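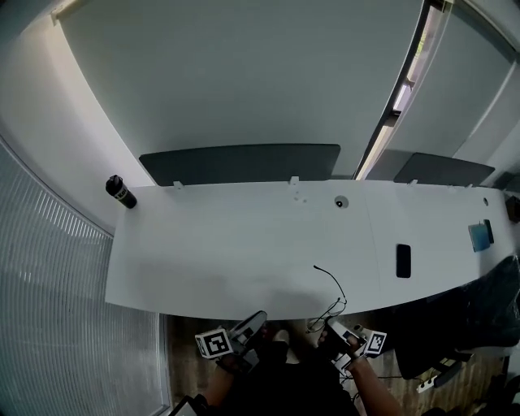 Stenach Building Services
Workstation and Office Area Safety Checklist
Site: Eltham, second floor
Inspection period: August

1. Exits and walkways
Main exit route clear: Yes
Side exit route clear: No
Comment: Boxes of printer paper were stacked beside the side exit. Move to the supply room by Friday.

2. Fire equipment
Extinguishers mounted and tagged: Yes
Monthly tags initialed: No
Comment: The tag on unit 292 has no initials for July. The Mukdale service office has been notified.

3. Electrical
Cords free of damage: Yes
Power strips plugged directly into wall outlets: No
Comment: Two strips were found linked together in Room 290. They were separated during the inspection. Repeat finding.

4. Desks and tables
Work surfaces stable: Yes
Privacy panels secure: Yes
Cable openings free of sharp edges: Yes
Drinks kept in closed containers: Yes
Comment: None.

5. Lighting
Minimum level of 500 lux at desks: No
Comment: The reading at the north window row was 70 lux below the minimum. Replace the two failed tubes and measure again after 4 p.m.

6. Storage
Heavy items on lower shelves: Yes
Step stool in good condition: No
Comment: One rubber foot is missing. The stool has been removed from use. Replacement to be ordered through Uchida Supply.

Overall result: Conditional pass
Open items must be closed before the next inspection. Return the signed copy to the Eltham front office.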